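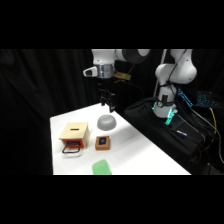
November, bench notes, household set

Started the small-chores list today on the Dunel bench. The question from the last planning round was whether we can say yes or no on simple tidying jobs: pull a drawer, put something in it, shut it, turn a bowl over, move a block out of the way. My answer so far is "some of it, slowly."

Drawer first. The red drawer on the wooden box has a wire loop that hangs down over the front, and that loop is most of the trouble. A person hooks a finger under it without looking. The two-finger gripper has to come in low with one finger behind the wire, and if the approach is a little high the loop swings and lies flat again. Out of 183 logged drawer tries we got 18 clean opens with the Govomach policy as delivered. Retrained on our own demos it does better, but I want a full run before I write a figure down.

Bowl. Upside down is the hard way to hand it over. There is no rim to pinch from above, only the dome, and the fingers slide on it. Two ways around this: come in at the side and get a fingertip under the rim, or push the bowl to the table edge and take it there. Pushing to the edge worked more often and I don't like it, because in a real kitchen that is how you break bowls.

Block. No complaints. Top-down grasp, lift, set down. Any of the policies can do it and it tells us little, but leave it in the layout so we notice if something basic goes wrong.

Long sequence (block away, drawer open, block in, drawer shut) has not finished end to end yet without a hand from one of us. It usually stalls at the shut. The arm nudges the drawer, calls it done, and there is still a gap. I think the success check in the Bangera scripts is too loose. To look at: tighten the threshold, or push until the force reading climbs.

Time matters too. Best full drawer open took 18 seconds. I can do it in one. For overnight jobs that is fine, for someone waiting at a counter it is not.

Data so far: 354 demos on this layout. Plindska asked for 4,000 across all layouts before they will train the larger model, so we are a long way short.

Next:
- rerun drawer with the gripper yawed 90 degrees
- bowl right side up, for comparison
- try a stiff handle in place of the wire loop - same box, so only the handle changes
- keep the block's start position varied, it has been creeping back to the same spot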